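Minutes, Soft Goods catch-up, Tuesday, 10 am
Grarudeck home tasks project

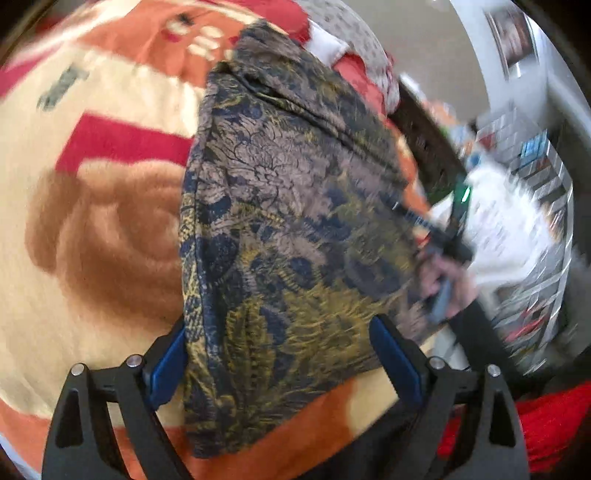
Photo: Grarudeck soft goods set, cushion task
Minutes by me again (Naheed Sethi), seeing as I was the last one to sit down. Sohail Orakzai chaired. The Clenitz crew dialled in and we lost them for a bit during item two, so if something there looks thin, that's why.

Last minutes
Accepted, with one fix. I'd written that the towel folding was finished and Sohail pointed out it's only the hand towels that are finished. Bath towels are still going. Sorry, all!

1. Where the collection is up to
Sohail read out the tally. We have 3211 usable demos in the soft goods set, which is more than I'd have guessed after the month we had. Cushions and pillows are the biggest chunk, then blankets, then the clothing, which is still lagging because everyone leaves it till the end of their session (me included, I'll own that one). The target for the next training run is another 900, and Sohail would like 700 of those to be something other than cushions. There was a bit of groaning. Cushions are easy and people like them.

I asked whether we could keep the patterned ones going at least, the brocade cushion on the printed fleece being my favourite of the lot. With flowers on the cushion and big bold shapes on the blanket, the model has to work for its edges a bit. Sohail agreed we can keep patterned on patterned as its own little category, but no more plain cushions on plain sheets for now, we've got heaps.

2. How we're grabbing things
Long discussion, longest of the day. The Clenitz people have been going through the cushion demos and reckon we're all grabbing in different spots. Some of us go for the corner, some pinch the seam, and some squeeze the fat end between the pads so the fabric bunches up. I said I thought variety was the whole point. They said yes, but there's variety and then there's seven people each doing the same thing their own way every single time, so the model ends up learning whose hand it is. Fair enough.

What we landed on, after the call dropped out and came back:
Mix up your own grabs inside a session. Corner, seam, fat end, whatever you like, just don't do ten the same in a row.
Close the fingers slowly. Fast closes are coming through with hardly any frames between open and shut.
If you miss, leave the miss in and have another go. Don't stop the recording. We want the recoveries and we've been throwing them away.

Sohail wants the last one in bold on the sheet that lives with the grippers. I said I'd do it.

3. Blur
A fair few clips have the room going past in streaks. It's mostly when people swing round to get to the next item, and it's worst at the sides of the view, shelves especially. Clenitz said some blur in the background is fine as long as the pads and the thing being held are sharp, and they only chuck a clip when the tracking drops out altogether. I'd been binning mine for any blur at all, so that was annoying to hear. Going forward, keep them and let the tracking check decide.

Slow turns please, all the same. Walk, don't whirl.

4. Beds and bedrooms
We talked about tidying before recording. I used to straighten everything up first, pillows squared off, blanket flat, and Sohail would rather we didn't. Real beds have stuff heaped on them. Leave the pile as you find it, and shift it about every few demos so it isn't the same heap all day.

One of the Clenitz folks asked if that goes for shelves and desks in the background too. Yes, leave those, but have a look for mail, letters or family photos and move them out of the way before you start. That's already in the home visit notes and I don't think all of us are reading them.

5. Labels
The labelling tool (Virk) still only offers "cushion" and "pillow" and people are picking whichever. Sohail's ruling for now: if it's for sleeping on it's a pillow, and everything else is a cushion. I can already think of three things in my own house that break this but we had to move on. "Blanket" covers throws, fleeces and doonas until Virk gets more options, hopefully in September.

6. Other bits
The finger pads on the second gripper are getting shiny and lose their hold on anything satiny. Spares are in the Clitard box under the bench. Swap them in pairs, please, one new and one old feels awful.

Charge the handhelds overnight. I know I say it every time.

Who's doing what
Me: new sheet for the grippers, and dig my binned clips back out if they're still there
Sohail: ask Virk about labels, send round the list of non-cushion items
Clenitz: share a handful of good and bad grabs so we can all see the difference
Everybody: clothing first, cushions last

Finished a bit before 11. Same time next Tuesday, and could someone else do the minutes?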